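Roltham Traffic Incident Notes
README and data card

What this is

A table of short police and highway notes on things going wrong on roads, mostly between the hours when sensible people are asleep. Each row is one incident: a ladder in the fast lane, a driver who missed an exit and decided to reverse a mile to it, a trailer that arrived in town ahead of its truck. There are 3000 rows. The text was typed by dispatchers in a hurry, and we have left their spelling alone out of respect and laziness.

The notes cover the town of Roltham, the Clitus bypass, and the stretch of highway running out to Marchand. If you need incidents from anywhere else, you will have to find your own bad drivers.

What's in the folder

incidents.csv - the main table
codes.csv - what the incident codes mean, as far as we know
roads.csv - road names and the other names people use for them
CHANGES - kept up to date until February, then less so

Columns

row_id: a plain number. Gaps are where duplicates used to be.
time_reported: 24-hour local time, no date. 1745 is the most common value by a wide margin. It is the moment the Marchand plant lets out, and also the value one old terminal filled in when the dispatcher skipped the field. We can't tell these apart. Please don't write a paper about it.
road: matched to roads.csv where possible.
code: two letters. XX means "other," and other has been busy.
note: free text, up to 60 words. Longer notes were cut at the last full sentence.
vehicles: how many were involved. A shopping cart is not a vehicle. A riding mower is, after some discussion.
outcome: warning, ticket, tow, arrest, or blank. Blank means blank.

How the labels were made

Two people read every note and picked a code without looking at each other's answers. When they disagreed, a third read it and usually disagreed with both. Those rows went to XX unless someone gave in.

The hardest pair was DB (debris in road) and LL (lost load). In theory, a load is lost while you can still tell whose it is, and after that it's debris. In practice a mattress can be both within the same phone call. We settled on this: if the note names a vehicle, it's LL.

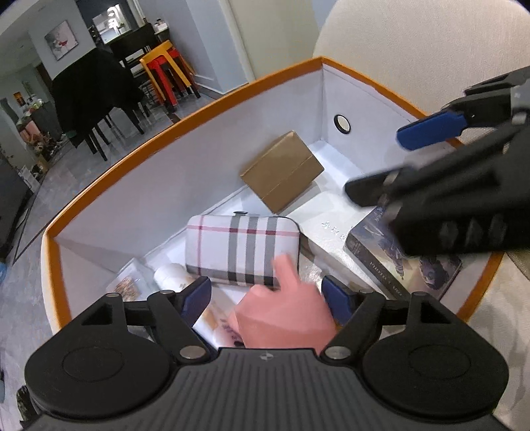 Rizal Wuisan: I'd push back on the LL rule. Half the notes that name a vehicle name the one that hit the mattress, and the truck that dropped it is long gone. You're counting the victim as the litterbug.

He's right, and the rule stays anyway, as changing it would mean reading all of them again. If the difference matters to you, search the note field for "struck" or "hit" and treat those LL rows with suspicion. We also got "stuck" a lot where "struck" was meant, which makes for some puzzling reading.

Privacy

Names, plates and phone numbers were removed with a script and then by eye. Vehicle colors and models stay in, with one exception: a certain kind of three-wheeled car that only one household in Roltham could own. It now appears as "small car." Everyone in town will know anyway.

If you spot something we missed, write to us before you write to anyone else and we'll pull the row.

Known problems

The Clitus bypass was renumbered partway through, so the same pothole shows up on two different roads.

Notes from the night shift are shorter and ruder. A model trained on this table will learn to guess the time of day from the tone. 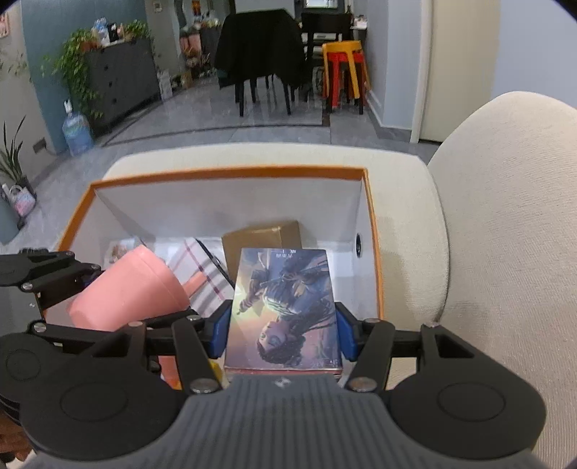 Outcomes lean toward towing. A tow generates paperwork and a stern talk does not, so the table makes local police look keener on tow trucks than they are. Arrests are rare, and most of those rows have a blank vehicles field for reasons we haven't tracked down.

Good uses: sorting short messy text, teaching a class on messy text, looking at when debris gets reported.

Bad uses: setting insurance rates, ranking drivers by what they drive, settling arguments about who is worse on the bypass, Roltham people or Marchand people. The table doesn't record where a driver lives - we checked, hoping it would.

Loading it

The files are plain CSV in UTF-8, with quotes around the note field. Some notes contain quotes of their own, doubled in the usual way. Spreadsheet programs like to turn 0030 into 30, so load time_reported as text.

Cluvangate hosts the download. The old link still works but serves the first version, in which every tow was coded as a deer.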